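Speaker Notes: Public Hearing on the Appointment of the County Emergency Director
Felicidad Salazar, Office of the County Clerk, Flutmont

Opening
Welcome members of the council and residents. State that the hearing concerns the nomination of Afaf Semaan and that no vote will be taken today. 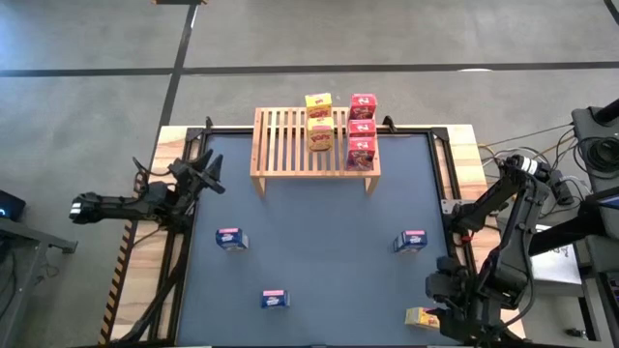
The nominee
Ms. Semaan served as deputy director in Jorndale and led the Tallthorpe office before that. Refer members to the written record, page 46. Pause for corrections.

The process
The council has 57 days from the date of nomination to act. If it does not act, the name returns to the county executive. Two readings are required. The first took place in November.
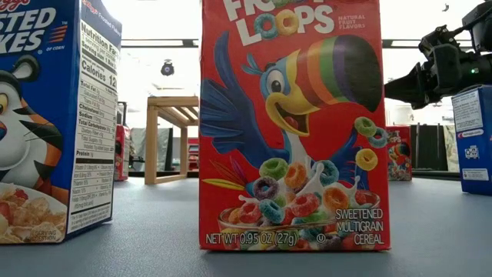
Frosted Flakes box, tabletop.

Public comment
Speakers have 2 minutes each. The list closes at 50 names. Written comments go to the clerk at the Amegashie Building. 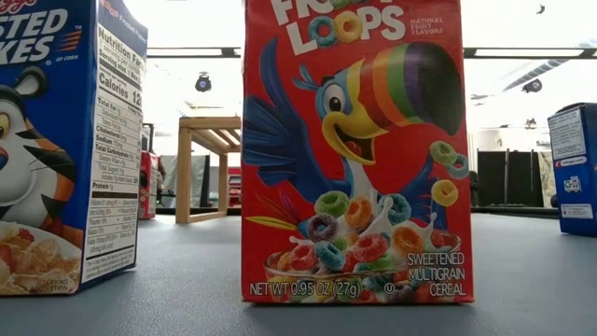
Remind speakers to give their name and district before they begin. Questions about the salary of the post belong to the budget hearing and should be held until then.

Close
Read the date of the second reading into the record. Thank the nominee. Adjourn.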